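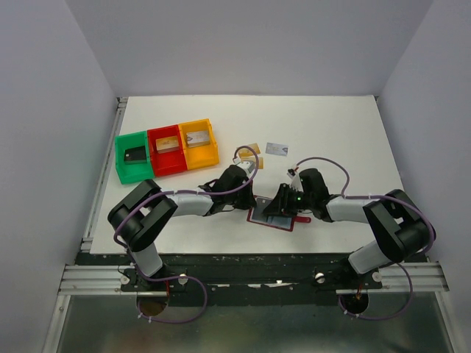
Three bins, two blocks, one small black item, and a few cards still looking for a home.

Print this article | E-mail this article

The Case Against One More Bin

By Danylo Sydorenko

My household owns a green bin, a red bin and a yellow one that the catalog insisted was "marigold." They sit in a row on a shelf by the back door, and between them they were supposed to end an argument that has been running since we moved to Zeldale. Green was for things going out. Red was for things coming in. Marigold was for things that needed a decision. You can guess which one filled up.

I bring this up because I have come to distrust the plastic bin, and especially the small open-fronted kind with the lip, the kind that came out of hardware stores and machine shops and has lately moved into people's kitchens. In a shop it makes perfect sense. You have 3,300 washers, you put them in a bin, you reach in and take one. Every washer is the same as every other washer, and it doesn't matter which you grab. A home has no washers, or it has two, and they're in a coffee mug.

What a home has is one of everything. One block of wood that fits under the short leg of the dresser. One black box belonging to some device or other. Put each of those in its own brightly colored bin and you have, I suppose, a system. You also have a great deal of plastic standing guard over very little stuff, and a table with less room on it than before you got organized.

Attila Dudás, who lives across the road and used to run the parts counter at Thaler, thinks I'm being unfair. His view is that a bin with one thing in it is the best bin there is, because you can see the thing. He has a wall of them in his garage. I went over one evening in January to borrow a hose clamp and he put his hand on it in the time it took me to explain what I wanted it for. I was impressed and a little annoyed. But Attila lives with his parts counter the way other people live with a piano. He tends it every night. The bins are the least of it.

The rest of us buy the bins and skip the tending. And then there are the cards.

Every sorting job I have ever started has ended with flat things on the table. Loyalty cards, gift cards, the gold one from the movie theater, the silver one that may be a key to a hotel room I left years ago. They won't stand up in a bin. They slide under whatever else is in there, or lie across the bottom where a fingernail can't get them. So you leave them out, next to the bins, while you deal with the solid objects, and the solid objects go away and the cards stay. I have eaten breakfast beside the same three cards for longer than I'd like to put in print.

The bin people have an answer to this, which is a smaller bin. Fotano sells a set of 20, in colors I can't tell apart under a kitchen light, and I'm told a tray for cards is on the way. I don't doubt it will be handsome. My objection is that I would then own a tray.

Color is the other promise, and here I'll admit I was a believer. It seemed so plain. Who could mix up red and green? Well, I could, because the colors don't mean anything until everyone in the house agrees on what they mean, and keeps agreeing. My wife thought red meant urgent. I thought red meant incoming. Our son thought red was his. For most of one winter a library book traveled back and forth between us through the red bin, urgent to one person and incoming to another, until the library in Nondberg sent a letter.

You could write on the bins, of course. We tried that. Somebody wrote MISC on the marigold one, and after that the other two never stood a chance.

So what do I want instead? A drawer. One drawer, shallow, a bit too full, the sort that sticks. I know the case against it. Things get lost in there – but they get lost in a single place, and when I need the block for the dresser I know which handle to pull. A drawer also tells you when to quit. Once it won't close, something has to go in the trash, and you find out pretty fast whether you care about a hotel key. A bin never says that. It says there's room on the shelf for another bin.

Attila has offered to take ours. He says he has a gap in the bottom row. The green one and the red one are by the door for him, empty. The marigold one I still have to go through.

Print this article | E-mail this article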